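Hi Sylvain,

I know you asked for one page and I know this is going to be longer than that, so get a coffee first. September got away from me a bit, but mostly in a good way!

The short version is that the Plirnari oral history project is on schedule with the interviews, a little behind on the transcripts, and fine on money. The long version is the rest of this.

Interviews first, seeing as they're what the grant is for. We set out to record people who worked at the old Skistent cannery or grew up in the streets behind it, and word has gotten around to the point where people call me now. I had a woman stop me in the grocery store to tell me her mother packed peaches there for most of her life and why hadn't I been by yet. (I've been by. Her mother is wonderful and talked straight through lunch.) The peach years are well covered. What we're thin on is the night shift and anyone who drove the trucks, and I'd like to spend October chasing those two groups before I take on anybody else.

A lot of what I'm getting has very little to do with canning. People want to talk about the dances, the flood, who had the first television on the block, and a strike that half of them remember as lasting a week and the other half as lasting all summer. I've stopped steering them back. The strike especially deserves its own section in the booklet, and I've started going through the local paper on microfilm to pin down how long it really went on. My eyes can take an hour of that at a time.
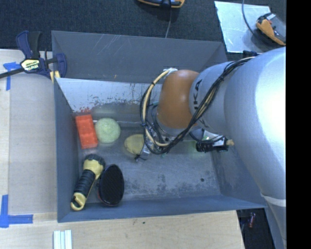 KUKA arm over the gray bin.

Transcripts are where we're slipping. We have 562 pages typed and checked, and I had hoped to be nearer 900 by now. The software gets a clean first draft out of a quiet kitchen, but put two sisters on one couch and it gives up completely, so those have to be done by ear. I've moved Jaidee from scheduling to typing for the time being. She grew up a few blocks over and knows the street names, and her pages come back needing almost nothing from me. If she can keep up her current hours through the winter we'll catch up without asking you for anything extra.

Money. We've spent less on travel than planned, as nearly everyone turned out to live within a short drive, and more on scanning. People keep bringing out shoeboxes! Pay stubs, union cards, a whole run of the company newsletter with the crossword filled in. I'd like to move $1,000 from travel to scanning if you're okay with that. It doesn't change the total, and I can send the revised sheet as soon as you give me the nod. The 2 good microphones we bought in the spring are holding up well, and the cheap one is in a drawer.

The website is still in pieces. Flukska, the design shop, sent a first draft that looked beautiful on my laptop and impossible on my phone, and most of our people will be looking at it on a grandkid's phone. They're reworking the menu and making the play button a lot bigger. I've also asked them to let families hide a clip if they change their minds, something two people brought up when they signed their release forms. The release form itself needs a plainer second paragraph and I'm rewriting that this week.

One thing I could use your help with. The library has offered us the front hall for a listening night, with chairs and coffee, and they want to know whether your office would like to say a few words at the start. I told them I'd ask. Five minutes would be plenty, and they need a name for the flyer by Tuesday.

Next up for me: the truck drivers, the strike section, the new release form, and a second visit to a gentleman who ran the label machine and says he only told me the polite half last time. I'll send the sample chapter separately so this email doesn't get any heavier.

Call whenever, mornings are best.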